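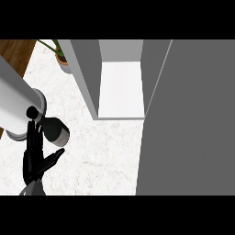 A black robot hand, a dark green bottle and a marble floor, all of them simulated.

The robot that will not come to your house

Ekavari sells practice time for machines most of its customers do not own. Is it worth £172 a month?

25 February 2026

Shares 172 | Comments 19

The wine bottle is the part they want you to remember. In the sales video for Ekavari, a white robot arm with a glossy black hand picks a bottle off a table, swings it over a marble floor and stands it on a white shelf. Soft piano plays. The bottle goes down without a wobble and the words "Ready before it arrives" come up on the screen.

Ready for what, though, and before what arrives? I have had the thing on my desk at home for the whole of January and I am still not sure I could tell you.

Ekavari is a subscription service from Deneo, a young software firm with an office above a tile shop in Urkville. For £172 a month you get a set of simulated rooms, a simulated two-armed robot to put in them, and a way of teaching that robot to do household and light catering jobs. The idea is that a small hotel, a care home or a wine bar can work out on screen whether a robot would be any use to them, and train it in their own tasks, before spending real money on a real one. The hands are modelled on a real product made by Byun, which supplies the measurements. Byun does not sell the arms. Deneo does not sell the arms either. You are expected to find those yourself.

I should say at the start that the software is good to look at. The rooms are bright and clean and a bit like a holiday flat that has never been let. There is marble with faint veins in it, wood with a proper grain, a plant in a terracotta pot. You can spend a pleasant evening moving the plant about. I did, and I then had to remind myself that I was paying for a robot to be taught something.

Getting started

Setting up took most of a morning. The download is large and the installer asks a question on its second page about graphics drivers that will send many wine bar owners straight back to their wine. The printed guide that comes in the welcome box (a very nice box) has four pages on how to choose your wall colour and half a page on what to do when the hand goes through a cupboard door.

Once it runs, you choose a job. Twenty are included, or 20 as the box has it in large orange figures, and they are a mixed bag. Putting a bottle on a shelf is there. So is wiping a table, stacking cups, opening a drawer and fetching a towel. Three of them are the same job with a different object. One is "tidy", which made the robot lift a cushion and put it back where it was.

You teach it by showing it. You can steer the hands with a game controller, which is fiddly, or with a pair of gloves Byun sells separately, which are much less fiddly and which I was lent for a fortnight. With the gloves on I could bring the fingers together round the neck of the bottle and get the thumb out to the side to steady it, and after an hour or so I stopped knocking the shelves over. With the controller I never stopped knocking the shelves over.

You then leave it alone. The robot takes your handful of tries and practises on its own, over and over, with the bottle in slightly different places each time. Deneo calls this "overnighting". My computer sounded like a hairdryer and the spare room was lovely and warm by breakfast.

What the numbers say

By the end of the month my robot had practised the bottle job 3516 times. The report page told me so in a friendly green circle. Beside it was another green circle with a tick in it and the word "Confident".

I wanted to know what it was confident about. The report does not give a success rate unless you open a second page, and that second page counts a try as a success if the bottle is touching the shelf when the clock stops. Lying on its side counts. I sat and watched a run of tries at normal speed, and several of the ones marked as good would have had me reaching for a cloth. In one the bottle rolled to the back of the shelf and came to rest against the panel. Tick.

You can tighten the rule. There is a box for it in the settings, and once I had ticked "must be upright" the green circle went amber and the word changed to "Learning". I would have liked to see that box ticked from the start. I asked Deneo about it and was told that new customers find the stricter setting discouraging. I am sure they do.

There is a bigger problem, and it is the one anybody who has worked in a kitchen will have spotted by now. A simulated bottle has no wine in it. It has a weight, typed into a field, and the weight stays where it is put. Tip a real bottle that is half full and what is inside moves, and the hand has to deal with that. Bottles come out of the fridge and sweat. Labels peel. Ekavari has a slider called "slipperiness", which runs from zero to one, and the guide advises leaving it in the middle.

Deneo's answer to this is that you do not need the simulation to be perfect, only varied enough that the real world looks like one more variation. It is a fair argument and people who know far more than I do take it seriously. It would carry more weight if the variety were there. In the version I used, you can change the light, the floor, the wall, the position of the furniture and the colour of nearly everything. You cannot put a person in the room. You cannot put a dog in it, or a wet patch, or a chair pulled out by someone who then wandered off. For a care home, which is one of three sorts of customer shown on the front of the box, that is a long list of missing things.

So I tried it on a real one

To be fair to the product I wanted to see something cross over. Deneo has a demonstration room in Urkville with one real robot in it, fitted with a pair of Byun hands, and customers may book it for an afternoon. I took my trained bottle job along on a memory stick.

They had laid the room out to match mine as well as they could. There was a shelf of the right height and a table of nearly the right height. The staff were kind, and quick to say that the lights were a little different.

We ran it until the hour was up, which came to 19 tries. It picked up the bottle more often than I had expected. The closing of the fingers was neat, and I felt absurdly proud of it, as you might of a child who has found the right hall for the exam. After that things went less well. It tended to let go early, a thumb's width above the shelf, and the bottle landed with a bang and sometimes stayed up and sometimes did not. They were using an empty one. Twice it carried the bottle very carefully to a spot beside the shelf. By my own count, seven bottles ended the trip standing where they should. The technician counted nine, and we had a polite chat about the word "on".

Seven out of nineteen is not nothing. Somebody with more patience than me could take those results home, adjust the height, tick the upright box, run it for another week and come back with a better score. That is how the service is meant to be used, and Deneo says most customers visit several times. Each visit after the first is charged for. The price is on the website if you scroll.

Who is it for?

I kept asking myself this, and I asked Deneo too. The firm talks about small businesses, but a small business that wants bottles put on shelves has a person who does it between other jobs, and who also answers the phone. A college teaching robotics might get real value out of it, and I gather there is some interest from that side. The price for a classroom would be hard to argue with when you set it against the cost of even one real arm, and students will not mind the driver question. They may well enjoy it.

Hobbyists are a different case. There are free tools that do much of what Ekavari does. They are uglier and they expect you to write code, but they let you see how a success is being counted, and they do not stop working when you stop paying. Cancel Ekavari and your trained jobs are locked until you come back. I could find this in the terms. I could not find it on the box.

What you are paying for, then, is ease, and I do not want to sneer at that. With the gloves on, teaching the hand is a very nice piece of design. I handed them to a neighbour who has no interest in any of this and she had the bottle off the table within minutes. If Deneo sold the teaching part alone, at a third of the price, with an honest report page, I would be writing a warmer piece.

As it stands I would wait. Ask for a trial, and use it on the dullest job you have. Tick "must be upright" before anything else. If you are in reach of Urkville, book the demonstration room before you subscribe and bring your own bottle, with something in it.

Ekavari by Deneo, £172 a month. Gloves by Byun sold separately. The gloves were lent for review and have gone back. We paid for the subscription.

Comments (19), showing most liked

corkscrewed
We had the sales visit at our place. Asked whether it could manage a bottle out of an ice bucket and got a long answer with no yes in it.
14 likes

teaches_year_twelve
I think this is a bit hard on it. We've used it with our group since the autumn and they've learned a lot, mostly by finding out how the scoring works and cheating it. The locked files are a pain, agreed.
11 likes

Guest
You compare it with free tools but don't say which ones. Would have been useful.
9 likes

marrowfat
Does it do left-handed gloves on their own? My right hand is in a cast till Easter and the shop page only shows pairs.
3 likes

corkscrewed
@marrowfat pairs only when I looked.
1 like

Load more comments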